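Vatow Fridge Tubs, three months on

Posted 10/2/12 in Kitchen reviews

I bought the large set of Vatow tubs in the summer, after the third bag of spinach in a row turned to soup at the back of the salad drawer. I'd been using old takeaway boxes until then, with lids that fitted nothing, and I have to say I'm a complete convert!

You get a stack of clear tubs in three sizes, all with the same shape of lid, and a little raised grid that drops into the bottom of each one. The grid is the clever bit. Washed lettuce sits up on it and any water drains underneath, so the leaves at the bottom last as long as the ones on top. I had a cos lettuce go eleven days in there and it was still crisp enough for sandwiches (we did eat it in the end, with a lot of anchovy).

The smallest tub holds 200 ml, which sounds mean until you think how often you have half a lemon, two spoonfuls of pesto or the end of a tin of tomato purée. I use those more than any of the others. The middle one is right for a portion of leftover curry. The biggest takes a whole head of broccoli if you trim the stalk. 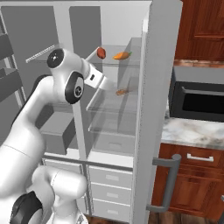
The lids deserve a paragraph to themselves. They press down with a soft click at each corner and you can get them off with one hand, even a wet one. I filled a middle tub with beetroot juice, turned it upside down over the sink and left it while I made tea. Not a drop. My previous set, from Hadeck, had four clips per lid and I'd snapped almost 200 of the wretched things by the end, or so it felt. The Hadeck tubs are a bit tougher if you drop them, I'll give them that.

They stack beautifully too. Each lid has a shallow lip that the next tub sits inside, so you can pull out a pile of three without the top one sliding off and down your shirt. Empty, they nest, and the whole lot takes up half the cupboard space the takeaway boxes did.

Grumbles: turmeric stains them. A day in the sun on the windowsill took most of it out, but one tub is going to be faintly yellow for life. The grids are fiddly to wash by hand, so put them in the top rack of the dishwasher. And the labels that come in the box are useless, they curl up the minute they get cold. Masking tape and a biro work far better.

Would I buy them again? Yes, and I already have, a second set of the small ones for chopped herbs and the endless bits of ginger.

Comments (1)

Samran Duangkaew: Do the grids fit the small tubs as well, or just the big two? I'd want them for coriander.

Reply: All three sizes! Coriander does really well, I get over a week if I dry it first.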